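I've worked the returns bench at Plenmont for 9 years, so when people ask me what the robots have done to the place I get a little long-winded. My sister-in-law asked over dinner last month and her food was cold before I stopped. I figured I'd write it down and then I can just send her the link!

Quick background if you're new here. Plenmont takes back small electronics that stores can't resell as new: card readers, chargers, flash drives, those little remotes everybody loses. Stuff comes in mixed up in bins, and somebody has to pick each piece up, look it over, plug it in or press it, and send it down one of four chutes. For most of my time there, that somebody was me and 35 other people on the floor, standing at benches with a lamp and a stool we weren't really supposed to sit on.

Then in January we got the Cerport line. It's a row of arms over a row of tables, and the software that tells them what to do is called Gronel, and I say "Gronel's sulking again" so often that my kids say it about the dishwasher. The arms do the picking and the turning. We do what they call exceptions, meaning anything Gronel isn't sure of gets kicked to a person.

What I didn't expect was how much of the work would move onto a screen. Before a new item goes on the real line, it gets tried out in the simulator first, and a couple of us from the benches got asked to sit in on that. I said yes mostly to rest my feet. And I ended up liking it! The programmers know everything about joint angles and grip force, but they've never had 400 sticky little drives go through their hands before lunch, and I have. So they'd run a pickup and I'd sit there going no, no, don't squeeze it there, you'll press the button. Or, you're coming in too close to the metal end, somebody's going to have to straighten that.

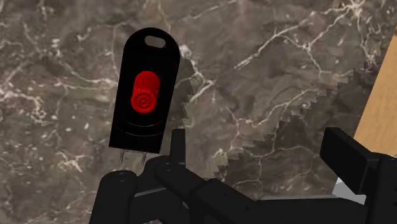
My favorite argument was over small glossy things. In the simulator they behave themselves. On the floor they've got hand lotion on them, or a price sticker half peeled off, or a loop of somebody's old lanyard still knotted through the hole. I brought in a sandwich bag of the worst ones I could find and dumped it on the desk, and we spent a whole afternoon on that bag. The programmers were good sports. A few of those problems got fixed before they ever reached us, and I still feel kind of smug when I walk past that table.

The numbers, because my brother-in-law will want them: our best day so far was 3,172 pieces through the line, and 296 of those got kicked out to people. That sounds like nothing until you're the one with the 296, because they're all the weird ones. On the old bench you'd get a tricky piece and then twenty easy ones, and your head got a rest in between. Now it's tricky, tricky, tricky, all the way to break. My wrists feel so much better than they did (I've stopped wearing the brace to bed) but I come home with my brain completely fried. I told the shift lead we need to rotate more, and we do now, every two hours, which helps some.

And yes, there are fewer of us at the benches. I'm not going to skip over that. Some folks moved to packing, some to the Akbari building across the lot where they do the bigger appliances, and a few took the payout and left. Nobody got walked out the door, but I miss the noise. We used to have a radio war going between the two ends of the floor, country against oldies, and you could shout an insult at somebody's song and get one right back. The line has a hum to it and you don't really shout over a hum.

The pay thing is still up in the air. Those of us doing simulator hours get a bit extra for them, but the title hasn't changed, and if I'm teaching a machine to do the job I'd like the job of teaching it to be written down somewhere. I've asked twice. I'll ask again after the summer rush when people are in a better mood.

Anyway, next up is hearing aid cases, which open if you so much as look at them funny. I've already started filling another sandwich bag. If you've got a dead one rattling around in a drawer, one with a really loose hinge, let me know and I'll come pick it up!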